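In Praise of Waiting Somewhere Dull

I have been thinking about laundry lately, and really I have been thinking about waiting, because for most of my adult life the two were the same activity. 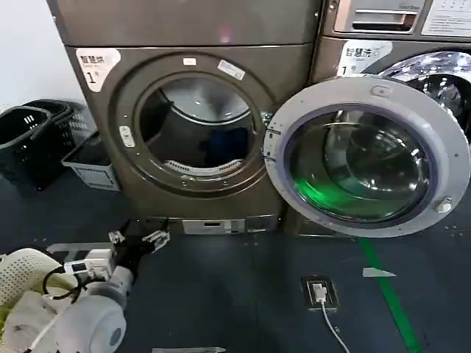
When I first moved to Vikville I had a rented room above a shoe repair shop and no machine of my own, so every Monday evening I carried two pillowcases of clothes down the hill to the laundromat on Betley Street. A wash took 35 minutes and the dryer took 40 if you were lucky in your choice of dryer (the one nearest the soda machine ran cool, and the regulars let newcomers find that out for themselves). I was twenty-four and thought of this as time stolen from me. I brought books I didn't read and letters I didn't finish. Mostly I sat in a molded orange chair and watched other people's socks go by.

I have lived in four places since then, and for the last nine years I've had a washer in my own basement. I would not give it up, I want to be clear about that. Anyone who has hauled wet towels up a hill in February because the dryers were all taken will understand me. But somewhere in those nine years I noticed that I don't wait for anything anymore, not in the old way, and I've come to believe I was better company when I did.

What I mean by the old way is waiting in a place you can't leave, for a thing you can't hurry, among people you didn't pick. The barber used to be like that, and the bus station in Strobel, and the long bench at the tire shop with the bad coffee and the fishing magazines. You had nothing to do there and you weren't expected to be doing anything. There was a kind of permission in it. My mother, who raised five of us and never sat down at home that I can remember, would sit for a whole hour at the tire shop with her purse on her knees and come home looking like she'd been to the lake.

Now I make appointments, and I get a text when it's my turn, and I wait in my car with the phone in my hand answering things that could perfectly well be answered on Thursday. I'm as bad as anybody. Last winter I caught myself feeling annoyed at a microwave.

The person who got me thinking about all this was Marta Sydorenko, who lived across the hall from me in Gilenano and who was in her seventies when I knew her. The building had a laundry room on the ground floor, 3 washers for the whole place, and you signed up on a sheet of paper taped to the door. Marta always signed up for the slot right after mine, and she always came down 20 minutes early. For months I took this as a hint that I should hurry up. I would start apologizing as soon as I heard her on the stairs — so sorry, nearly done, it's on the last spin — and she would wave her hand at me and sit down on the folding chair.

Finally I asked her if I ought to be moving my slot to make things easier. She looked at me as though I'd offered to move the moon. "I come early for the sitting," she said. "Upstairs, I see dust."

I have thought about that sentence more than I've thought about most of what I learned in college. Upstairs I see dust, too. At home every quiet minute has a chore leaning against it, and these days the chores follow you out the door in your coat pocket. Marta had worked out that to really rest she had to go stand in line for something, and she went about it on purpose, with a cushion.

We got to know each other in those minutes, a little at a time, the way you can only know somebody you keep running into. I learned how she made her beet soup and what she thought of my landlord, and over one very long rinse cycle I told her about a breakup that I hadn't told my own sister about yet. I don't think I'd have said a word of it over coffee. Coffee with a person is an occasion, and you feel you have to bring something to it. In the laundry room we were both just there for the sheets.

I know there's another side to this. My friend who works nights and has two small kids read a draft of this essay and told me, kindly, that waiting is only lovely when you have the hour to spare, and she's right. A person who waits for the bus because there isn't any other way to get to work isn't being given a gift. I wouldn't wish the hill on Betley Street on her for all the folding-chair wisdom in the world.

Still, I've been trying something small. When I have the car looked at, I go inside and take the bench. I leave the phone in the glove compartment, which felt for the first month like leaving a child there. I've had two good conversations and a fair number of dull ones, and one man explained gutters to me at a length I wouldn't have thought possible. I came home and my husband asked what had taken so long, and I told him about the gutters, and then we stood out in the yard and looked up at ours for a while.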